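Can a Robot Clean Your Room Yet?

If you have ever stood in the middle of your bedroom, looking at the socks and the cards and the half-built castle, and wished that a robot would roll in and take care of the whole thing, then you are in very good company. Grown-ups wish for it too. They wish for it mostly when they are looking at the dishes.

So, can a robot do your chores? The short answer is "a little bit, sometimes, and slowly." The long answer is a lot more fun, so get comfortable.

You may already know one robot that does chores. Plenty of homes have a round, flat vacuum that bumps along the floor, and a dishwasher is a sort of chore machine too, even though it never goes anywhere. Machines like these are good at one job. A vacuum robot can't pick up your shoe and put it in the closet. It has no hands, for one thing, and it doesn't know what a closet is.

Hands turn out to be a very big deal. Try something for me. Take a T-shirt, drop it on the floor, and pick it up again. Easy, right? Now think about everything you just did. You looked at a lumpy heap of cloth and knew it was a shirt. You decided where to grab it. You squeezed hard enough to hold on – but you didn't squeeze the way you would if you were opening a jar of pickles. And when the shirt flopped over, which shirts always do, you weren't even a little surprised.

You have been practicing that since you were a baby, when you spent whole mornings grabbing spoons and dropping them off your high chair. (Somebody had to pick them all up. You might say thank you to that person.)

A robot hasn't had all that practice. It usually sees through cameras, and many robots have sensors, which are parts that notice things such as how far away a box is or how hard the fingers are pressing. A computer takes in all those little messages and works out how the motors should move. If the computer guesses wrong, the fingers may close on nothing but air, and the robot has to try again.

Hard things are the easy ones! A wooden block keeps the same shape wherever you put it. Soft things are much trickier. Towels, bread dough, plastic bags and your winter scarf all change shape the moment you touch them, so the robot has to keep looking and keep changing its plan.

Shops and warehouses have chores as well, and a lot of them are about packages. Say you order a pair of mittens. They might go into a soft mailing bag, and that bag may have to be weighed, sorted and sent off in the right direction. To weigh it, someone has to pick it up, set it on a scale, let go so that the scale feels the whole weight, read the number, and then move the bag along. A scale might say 80 grams for a very light package and 529 grams for a heavier one, and the person mailing it needs to know which.

That sounds like a tiny job, and for you it would be. But a floppy bag can slide. It can sag over the side of the scale, and if part of it is resting on something else, the number will come out wrong. A robot has to learn about all of this, one bag after another.

How does it learn? One way is by copying. A person steers the robot's arms through the job over and over, and the computer looks for patterns in all those tries. Another way is to practice in a pretend world inside a computer, where dropping things doesn't make a mess. Engineers often mix the two, and then they test the robot with real objects and find out what still goes wrong, and there is usually plenty.

My friend Keerthana Chacko asked her class to write down the first chore they would hand over to a robot. Making the bed got a lot of votes, and so did finding lost library books. One boy wanted a robot to eat his peas, and we had to tell him that engineers are not working on that one at all.

Would you like to be a robot for a while? Put on thick winter gloves, close one eye, and ask a friend to hand you a plastic bag with a small toy inside. Try to lay it flat on a plate with 2 fingers and a thumb, moving as slowly as you can. Then trade places, and see which of you is the better robot!

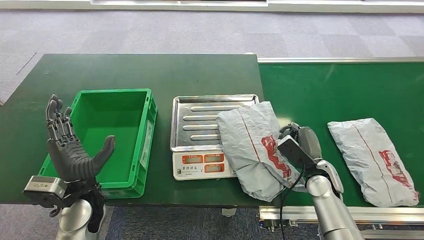
A robot's hand holding a soft mailing bag at the weighing scale, with another bag on the conveyor belt.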